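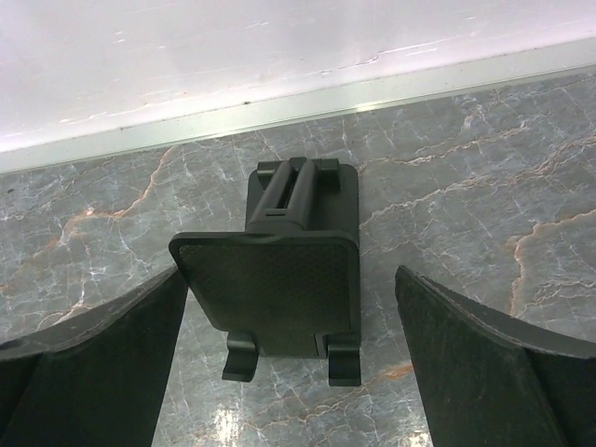
The Long Life of a Stone Counter

What marble, granite and quartz composite do over the years in an ordinary kitchen, and how the trade tests for it

2018-07-02

A stone counter is sold on its first day and judged for the rest of its service life. The gap between the two explains most of the complaints that reach fabricators. A slab that looked uniform under showroom lighting shows etch marks beside the sink, a dull band where a cutting board has been dragged, and a dark spot near the range that no cleaner will lift. Each of these defects has a separate cause and a separate remedy, and a treatment chosen for one can make another worse.

Marble is a metamorphic rock made up mainly of calcite, or in some quarries dolomite. Calcite is calcium carbonate, and it reacts with acids weak enough to eat. Lemon juice, vinegar, wine and tomato sauce all dissolve a thin layer of a polished surface on contact. The result is an etch: a patch with less gloss than the stone next to it. An etch holds no pigment and can't be bleached or drawn out. It is missing material, and the only repair is to bring the surrounding surface and the damaged area back to the same finish with abrasives.

A stain is a different matter. Liquid enters the pores between crystals and leaves color behind after the water has gone. Oil darkens the stone by filling the pores and changing how light passes through them. Stains of this kind can often be pulled out with a poultice, a paste of absorbent powder and a solvent or cleaner suited to the stain. The paste is spread over the mark, covered with plastic film, left for a day, then uncovered and allowed to dry. As it dries, liquid moves out of the stone and into the powder. Deep oil stains may need several rounds.

The confusion between the two is built into the language of the showroom, where "stain resistant" is heard as "safe from lemon juice." A penetrating sealer lowers the rate at which liquids enter the pores. It does nothing to stop acid from meeting calcite at the surface, and a freshly sealed marble counter will etch as quickly as an unsealed one.

Hardness and finish

On the Mohs scale calcite sits at 3. Dolomite falls between 3.5 and 4. Feldspar, a main component of granite, is 6, and quartz is 7. Kitchen knife steel usually falls between 5 and 6.5. The practical reading of these figures is short: a knife will scratch marble, will seldom scratch granite, and will be dulled by either. Sand and grit tracked in on grocery bags contain quartz, and they scratch marble with very little pressure behind them.

Finish determines how much of this shows. A polished surface is brought up through a sequence of finer abrasives until it reflects a clear image. A honed surface stops earlier in the sequence, at a point that varies by shop, and has a soft, even look. Etches are easy to see on a polished counter because they interrupt the reflection. On a honed counter they have less gloss to remove. The trade-off is that honed stone is slightly more open to oil and shows fingerprints in darker colors.

Grandia, a fabricator that works mainly in gray and white marbles, keeps a wall of offcuts at its shop entrance, finished in steps from coarse to full polish. The same stone runs the length of the wall. Customers are given a cut lemon and told to use it. The shop reports that most buyers who intended to order polished marble change to honed before they reach the end, and that a smaller group changes to granite.

Grit numbers on the wall are not absolute. Resin-bonded pads from two manufacturers can carry the same number and leave different surfaces, depending on the bond, the water flow and the speed of the machine. Shops that match old work to new do it by eye under a raking light, or with a gloss meter, and write the result on the job sheet along with the pads used.

Testing by wear

Standard laboratory tests cover water absorption, density, flexural strength and resistance to abrasion. They are useful for floors and facades, where loads and weather are the main concern. They say less about a kitchen, where the wear is light, uneven and repeated.

Drasus, a small materials laboratory, built a bench to fill the gap. A weighted nylon pad moves back and forth over a sample in a straight line. Gloss is read before the run, after 1,000 strokes and again after 2,000. In the series completed last August, samples of honed marble became slightly glossier along the path of the pad, while polished samples became duller. Both were moving toward the same middle value. The laboratory describes this as the wear finish, and suggests that a buyer who plans to keep a counter for a long time should choose a finish close to it at the start.

The bench has limits. It uses a clean pad with no grit, and a working sponge is seldom clean. The laboratory has since added a second series with a measured dose of fine sand. The marble samples in that series lost their polish early in the run, and the spread among samples from the same slab was too wide to report as a single figure.

Sealers

Most penetrating sealers are silanes, siloxanes or fluorinated compounds carried in water or solvent. The carrier evaporates and the active material lines the pores. None of it should remain on the surface. A sealer left to dry on top of dense stone forms a haze, which is then reported as a fault in the stone.

The water test is the usual guide to whether sealing is needed. A small puddle is left on a clean, dry counter for ten minutes and then wiped away. If the stone beneath has darkened, water is entering and a sealer will help. If there is no change, the counter does not need one. Many dense granites never do, whatever the schedule on the bottle says.

Halim, a sealer sold to the trade in liter cans, is applied with a lint-free cloth, left wet on the surface for the time stated on the can, and buffed fully dry. The instructions call for a second coat only if the first is absorbed within that time. Fabricators who use it say that poor results nearly always come from stone that was washed the same morning and was still damp below the surface.

Engineered quartz is not sealed. It is made of crushed quartz bound with polyester resin and has very low absorption. Its weak point is heat. The resin can discolor or crack under a pan taken straight from the oven, and the damage cannot be polished out. Natural stone handles heat better, although a sudden local change can crack a slab near a cutout, where the section is narrow.

Supports, seams and edges

Cracks that appear within the first year are more often a matter of support than of stone. Cabinets settle. A slab that was level and fully bedded at installation can end up bridging a low spot, and the load collects at the weakest section, usually the strip in front of the sink. At Flurcombe, a converted mill with 100 apartments, the contractor replaced the shims under every sink cabinet after cracks turned up in the first units to be occupied. The slabs had been cut and delivered to specification. The new floors had moved.

Seams should be placed away from cutouts and filled with tinted epoxy or polyester. Epoxy bonds more strongly and is slower to cure. Polyester is easier to color and can yellow near a window. A slightly eased edge resists chipping better than a sharp square one, and the difference is largest around the sink, where pots strike it.

Daily care for marble and granite is the same: warm water, a neutral cleaner and a soft cloth, followed by a dry one. Vinegar, bathroom descalers and abrasive creams should be kept off marble entirely. Hard water deposits around the faucet can be lifted with a razor blade held nearly flat to the surface, with the area kept wet throughout.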